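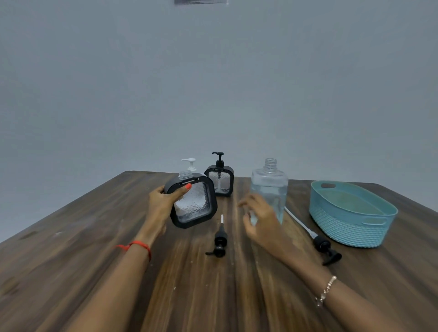 According to one reader of an earlier version of this article, a pump bottle of liquid soap lasts a household twice as long as the bars it replaces. No source was given, and the published figures point the other way.

Liquid hand soap is a cleanser sold in fluid form, usually for use at a sink. Most products under the name are mild detergents – true liquid soap, made with potassium hydroxide, is a smaller part of the trade.

Claims of economy

Makers have long said that a pump gives a measured dose and so prevents waste. The claim rests largely on a test paid for by Codano, a maker of refills, which followed 505 homes over 4 weeks. The homes kept their own records, and no bar soap was included for comparison. A later survey by Sonder covered 1,352 buyers and found that most pressed the pump more than once per wash. Sonder sold bar soap at the time, a fact left out of its summary.

Claims of hygiene

Bars are often said to pass germs from one user to the next. Bacteria can be found on a used bar, but evidence that they cause illness in ordinary homes is thin. Open refillable dispensers in public washrooms have a poorer record, as topping up old soap can let bacteria grow in the tank. Sealed cartridges lower this risk and cost more.

"Antibacterial" labels deserve similar caution. For everyday washing, plain soap and water has generally done as well.

Refills

Refill pouches use less plastic than new bottles, though many are made of layered film that few local programs accept. The Strickland refill scheme reported 2,000 pouches returned by October of its first year. It did not say how many had been sold. Piltetti, which makes concentrated tablets, has published no return or usage figures.

Last edited 29/03/2024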